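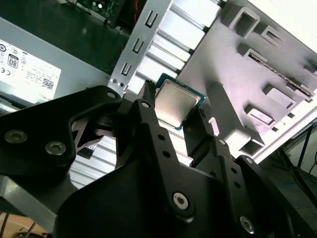 A desktop processor with its metal heat spreader facing out

Ultix review: a bookmark manager for people who save too much
Posted Sun 13 October

Ultix is a bookmark and clipping program from Hillell. It runs on desktop computers and phones, and it also has a browser button for saving pages. I have used it every day since February, mostly for work, and I pay for my own account.

Before this I kept everything in browser bookmarks. I had more than 2,000 of them spread over folders with names like "Misc" and "Read soon." A lot of the links were dead. I wanted something that would keep a copy of the page as well as the address, and that would let me search inside the text.

Setup

Importing was easy. I exported my bookmarks from the browser as a file, dropped the file on the Ultix window and went to get lunch. When I came back it had pulled in everything and marked 134 links as dead. Those go into a separate list where you can delete them, keep the address anyway, or paste in a new one. I deleted nearly all of mine.

The folders came across as "shelves," which is the Ultix word for folders. You can nest one shelf inside another, but only one level deep. My old folders went three levels down in places, and the importer flattened them without asking. I would have liked a warning before it did that. Sorting it out again took an evening.

Saving pages

Click the browser button and a small panel opens with the page title, a shelf menu and a space for tags. If you press Enter right away, the page goes to the Inbox. The saved copy keeps the text and most of the pictures and drops the ads and menus. News articles and recipes come through clean. Forum threads are hit or miss – on long ones it tends to save the first page of replies and stop there.

The phone version works through the share menu. It is slower than the desktop one, and twice it has saved the same page two times over. There is a "Find duplicates" command in the settings menu that cleans this up, but it has to be run by hand.

PDFs can be saved too. Text in a PDF is searchable if the file already has text in it. Scans are stored as they are and can't be searched.

Search and tags

Search is the best part of the program. It looks through titles, tags, notes and the full text of saved copies, and results show up as you type. You can narrow them by date saved, by site, or by shelf. Putting a minus sign in front of a word leaves it out.

Tags are less finished. There is no way to merge two tags, so if you have "invoice" and "invoices" you must open each item and fix it. Tags are also case sensitive, and I can't think of a reason anyone would want that.

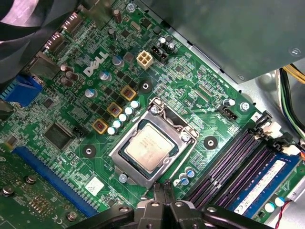
Sumeya Seyoum wrote in to disagree with me on tags. She has kept hers under control by making a short list on the first day and never adding to it, and she says search does the rest. She also pointed out that you can select a group of items on the desktop version and add a tag to all of them at once, with Ctrl-click. I had missed that. It doesn't remove tags in a group, only adds them.

Reading and notes

Saved pages open in a plain reading view with a choice of three fonts. You can highlight in yellow or blue and attach a note to any highlight. Notes are plain text, with no bold and no lists. All the highlights from one shelf can be exported as a single text file, and I use this a lot. When I was putting together a handout on permits for a class at the Brundville library, I exported the shelf, cut what I didn't need and had most of a first draft.

The reading view remembers your place on one device, but it doesn't carry it to another. If you start something on the phone, you will be scrolling to find your spot on the computer.
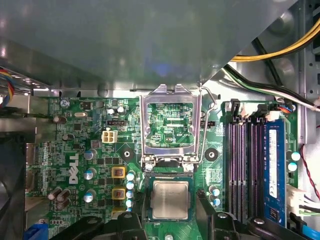 Does Ultix work without an internet connection?

Saved copies, search, highlights and notes all work offline on the desktop version. The phone keeps only the last 100 items you opened, and for anything older you need a connection.

Price and plans

The free plan holds 400 items. Past that you can still read and search everything, but you can't save anything new until you delete something or pay. The paid plan has no item limit and adds full-text search for PDFs and shared shelves. I haven't used shared shelves enough to judge them.

Compared with Nigatu

I used Nigatu for a short time last year. It looks better and its tag tools are well ahead – merging, renaming, colors. But it saves only links on its basic plan, and search covers titles and tags alone. If you mainly want a tidy list of links, Nigatu is the nicer program to look at all day. For keeping the pages themselves, I would pick Ultix.
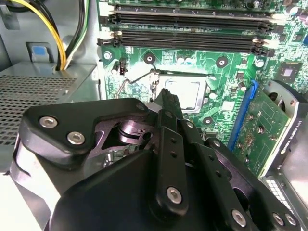 An open desktop computer with a green motherboard

Good: fast search, clean saved copies, simple import, highlight export.
Bad: one level of nesting, weak tag tools, reading position doesn't sync, duplicates from the phone.

I plan to renew. I'd like to see tag merging in the next version, and I have sent Hillell a request for it.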